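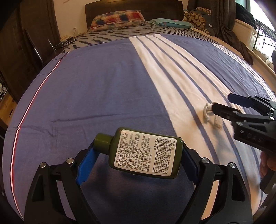 Bottle in one gripper, a knotted bit of cord in the other. Blue pads on both.

Cernance pad and pivot kit for hand-held grippers: four stars from me

I've been running a pair of hand-held grippers for long enough now to have opinions about finger pads, which is not something I ever expected to type. The kit I'm reviewing is the Cernance refresh kit, $84 for 16 rubber pads, a strip of spare screws, a little tube of pivot grease and a driver that fits everything in the box. I bought it myself after the pads on my first set went shiny and started dropping things.

Let's start with the pads, because they're what you're paying for. The rubber is grippy without being sticky, and it gives enough that a small round bottle sits still when you pick it up by the ends. A 50 ml bottle is my standard test (hard plastic, rounded base, screw cap that wants to roll out of the jaws) and these pads hold it at a tilt with a pretty light squeeze. Thin cord is the other thing I always try! You need the very tips of the jaws to meet, and if one pad is seated even a hair too low you'll pinch air all afternoon.

Which brings me to fitting them. The instruction sheet tells you to push each pad on from the tip and screw it down. Don't! Put the screw in first, two turns, then slide the pad up until it stops, then close the jaws on a strip of paper before you tighten anything. If the paper pulls out easily on one side, that pad is crooked. Sun-ja Yoon showed me the paper thing and it took my setup time from a whole evening down to 12 minutes per gripper.

The pivots are the part people skip. Wipe the old grease off first, all of it, with a dry cloth and then a cotton swab around the pin heads. Then a dot of the new stuff on each pin, work the handle open and shut a bunch of times, and wipe again. I used way too much on my first go and spent the next session with grease creeping down the linkage and onto a brand new pad. (Dish soap gets it off. Let the rubber dry overnight before you use it.)

I do my check on a bedspread these days, not on a desk. Soft fabric moves when you press on it, so you find out fast if a jaw is closing late, and when you drop something it doesn't end up under the radiator.

What I don't love: the screws are soft. I stripped 2 of them on the first gripper, and I wasn't leaning on the driver at all. Irfan Krishnan had the same trouble and swapped his for hardware store ones. The grease tube also has no cap worth the name, so keep it in a bag. And I'd pay a few bucks more for a sheet with an order of steps that works.

I've got the older Kolik pads in a drawer as backup. They're stiffer, they're fine on boxes, and I wouldn't go back to them for anything small or round.

I put this set on in September and I've wiped the pads down after every session with a damp cloth. No shiny spots so far. One star off for the screws, and I've already ordered a second kit.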